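Textbooks > Robot Safety and Failure > Part 2 > Chapter 7

Chapter 7. When the Simulator Says Yes
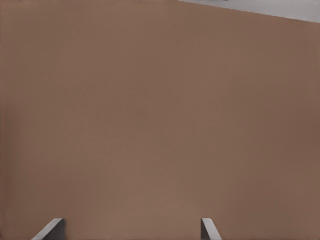 Figure 7.1 Simulated wrist view: open gripper fingers and a plain brown surface.

In July the Drarbridge plant moved its new picking program from the simulator to the floor. The program had finished 676 of 705 simulated picks, and the project report called it ready. On its second shift the arm drove its fingers into the side of a crate and kept pushing until the wrist joint faulted. A guard panel cracked. No one was hurt, mostly because no one happened to be standing there.

The report blamed "unusual lighting." Be suspicious of that phrase. Lighting in a plant is always unusual to a program trained without any.

Look again at Figure 7.1 and try to say how far the surface is from the fingertips. There is no grain, no label and no printed mark to judge by. A program can still score well on views like this if the simulator hands it the distance from somewhere else. The Drarbridge program was given exactly that, and the Gokerex controller on the floor had no such number to give.

This chapter asks what a simulated success rate is worth as safety evidence. Our answer is less than most vendors claim. Section 7.1 follows the Drarbridge fault log. Section 7.2 covers force limits, which should have stopped the arm and had been set too high. Before reading on, write down what you would have demanded to see before signing the report.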